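Paper bag

A paper bag is a bag made of paper, most often of kraft paper, and used for carrying shopping, packing dry goods, holding food and collecting waste. Paper bags range from small flat sachets for seeds or sweets to multi-layer sacks for cement and flour. Most are made by machine from a continuous roll, though bags for gift shops and craft sellers are still sometimes folded by hand.

Materials

Kraft paper is made from wood pulp cooked in a chemical process that leaves the fibres long and fairly strong. Unbleached kraft is brown. Bleached kraft is white and is preferred where printing has to show clearly, as on bakery and pharmacy bags. Recycled fibre is common in carrier bags but is weaker, and makers usually offset this with a heavier sheet. The weight of the paper is given in grams per square metre.

Greaseproof and wax-coated papers are used for fried food and pastries. Coatings and plastic windows make a bag harder to recycle, and many councils ask that windows be torn out before the bag goes into the paper collection.

Types

The flat bag is the simplest form, a tube of paper closed at one end. The gusseted bag has a fold down each side and opens out to take bulkier goods. The block-bottom bag, also called the square-bottom bag or SOS bag, has a folded and glued base that lets it stand upright on a counter while it is being filled. Carrier bags are generally block-bottom bags with handles of twisted paper, flat paper tape or cord.

Sacks for heavy goods have two or more plies. They may be sewn shut or fitted with a valve, a small opening in one corner that is pressed closed by the contents once the sack is full.

Manufacture

On a typical machine the paper is drawn off the roll, printed if required, folded into a tube and glued along one long seam. The tube is cut to length, and the base is then opened, folded and pasted. Handles are added on a separate unit. Starch-based glue is usual for the side seam.

Small makers may work with a single machine and a short list of sizes. The Marchuk works at Erngate, founded by Zakhar Panasiuk to supply local bakeries, began with flat bags only and added block-bottom bags later. Its first pattern book listed six sizes, and an order sheet kept from its early period records 3898 bags for one customer, a seed merchant called Plevent.

Reuse 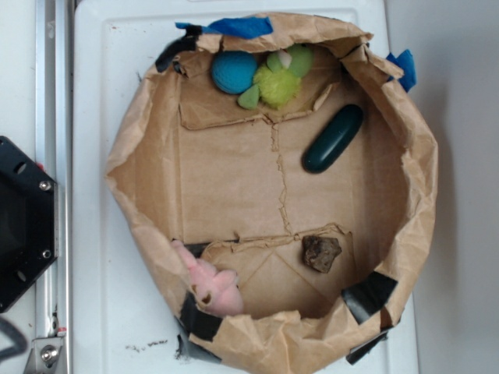
Paper bags have long been kept and used again in the home, as drawer liners, book covers, sewing patterns and wrapping for parcels. A bag that has lost its handles can still serve as an open container if the sides are turned down to a low wall. Kraft paper does not hold a roll well by itself, and the rim tends to spring up or bulge. Strips of tape along it keep it in shape, as with the blue and black pieces on the brown bag shown, and a flat panel of cardboard gives the base a firmer floor. Bins of this sort are best suited to small, dry items. Vira Harasym's household manual Millari gives instructions for several, including one for sorting buttons.

Bags that have carried dry food can be shredded for compost or used under mulch to hold back weeds. Bags with a waxed or plastic lining should be left out.

Storage and care

Paper loses much of its strength when wet, and unused bags are stored flat in a dry place away from outside walls. Bales should be kept off the floor. Long exposure to sunlight makes unbleached paper brittle and fades most inks. Glued seams can fail in damp stores even when the paper itself looks sound.

Collecting

Printed shop bags are collected as examples of commercial design. Collectors generally prefer unused bags with clean folds, although creased ones are accepted where the shop is no longer trading. Anneliese Baumgart's collection of 1135 bags is arranged by trade, with grocers and chemists forming the largest groups.

See also

Carrier bag
Corrugated board
Kraft paper
Sack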